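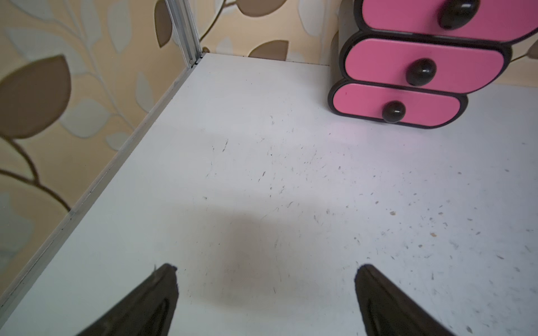 Meenakshi Namboodiri wrote back that a white shelf is clean when she can't feel anything on it with her palm, and that the rest is fuss.

Okar Shelf Surfaces - notes on the data
By Reto Rainer, April
Filed under: Household / Cleaning / Open data

I don't agree with her, but I couldn't get the palm test out of my head while sorting these records, so it stays at the top.

## What the set covers

312 records of white shelf surfaces, each with a short note on the marks. The labels are `scratch`, `speck`, `fiber` and `crumb`. A shelf can carry all of them. The first one in the set has scratches, specks, little hair-like fibers and a brownish crumb, most of it in a band from the middle out to one side, with a silver aluminium rail along the left.

## What I don't trust

`scratch` against `fiber`. A short dark hair and a short dark scratch look the same until you wipe. Two of us labeled separately and disagreed on 43 records. Those are marked `unsure` and I'd leave them that way.

`clean`. More than 50 records came over from the older Rokum list with this label and no explanation of who decided. I kept the label in its own column, `clean_rokum`. Don't train anything on it.

Shadows. A soft gray patch on white laminate is easily written down as a stain. I removed the ones I caught.

## Cleaning advice

The Prisis sheet says a damp cloth restores the surface. It may lift a crumb. I have yet to see it do anything for a scratch - and the sheet has no before and after.

## Files

`shelves.csv` - one row per record
`notes.txt` - remarks as written, spelling untouched
`arumugam_wipes.csv` - cloth used, if anyone wrote it down. Mostly blank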